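Ticket: Culel app - core workout plan resets to day 3
Opened: 2021-03-16
Product: Keren ab program, synced with Caron heart rate strap
Status: waiting on customer

Customer report
Finished day 20 of the Keren ab program last night. Opened the app this morning and it shows day 3 again. The calorie total for the session also looks wrong. It says 488 and the strap said a lot less. I don't want to do the beginner planks over again.

Reply 1
Please open Settings, then Plans, and check whether two copies of the program are listed. Send us the app version too.

Customer
Two copies, yes. One says Keren and one says Keren (restored). I changed phones on Sunday and signed in with the same email.

Reply 2
The restored copy comes from an old backup. Do not delete either one yet. Turn off sync, tap the first copy, and choose Make Active. Then close the app fully and open it again.

Customer
Did that. Day 20 is back, but the meal log is empty and the daily target is stuck at 500 calories for lunch. Mine was set lower.

Reply 3
Meal targets are stored with the plan and go back to the default when the active copy changes. Enter your own number under Goals - the old one can't be pulled from the backup. The log should fill in once sync is on again.
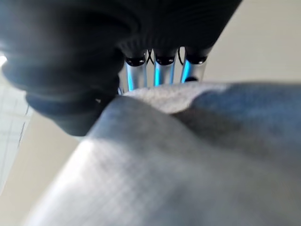 Leave the app open on Wi-Fi while the log loads. If it is still empty tomorrow, reply with the email on the account and we will reload it from the Drirport server.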